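Residents > House Meetings > Minutes > April

Ustalel House -- Laundry Room Meeting
Held in the ground floor lounge, 7 p.m. 11 residents present.

1. Minutes of the last meeting
Accepted with one correction. The dryer sheets are paid for out of the house fund, and the earlier minutes had them under cleaning supplies.

2. Stacked washer and dryer
The white stacked unit has now been in use for a full quarter. Goteck came out in March to level it and found nothing wrong with the drum. The bill was $454, which is more than we were quoted. It was agreed to pay it and to ask for an itemized copy.

Residents were reminded to leave the lower door open after a wash so the drum can air out. The sour smell reported in the winter has not come back.

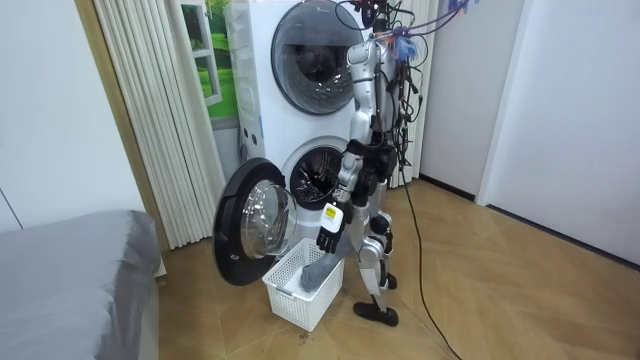
Several people asked again about the door gasket. It should be wiped with a dry cloth after the last load of the day. Cloths are on the hook behind the door -- please hang them back up and do not leave them on the floor.

3. Baskets
The white plastic basket belongs to the room and stays there. It goes on the floor in front of the washer for loading and unloading and should be left empty. Two residents said they had found it upstairs. Anyone who needs a basket to carry clothes to their own floor should bring their own.

A proposal to buy a second basket from Iglesias was voted down, 5 in favor and 6 against. Lack of floor space was the main objection.

4. Unclaimed laundry
Clothes left in the machine may be moved to the basket once the cycle has ended. They are not to be put on top of the unit. Anything still there after 24 hours goes on the shelf in the hall.
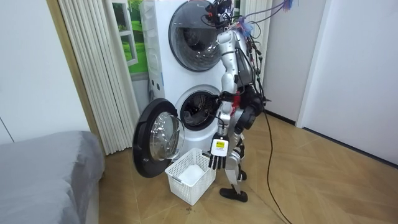
There was some discussion of socks. The bag of single socks in the hall is nearly full and will be emptied at the end of the month.

5. Wood floor
Water has been dripping from wet loads on the way out of the drum. It was agreed to keep the basket right up against the washer when unloading. A mat was suggested, but the lower door may not clear it. Door height to be measured before the next meeting.

6. Other business
The light over the hall shelf is still out. Devside has the work order.

Meeting closed at 7:50 p.m.

Contact the house office | Copyright Ustalel House | Back to top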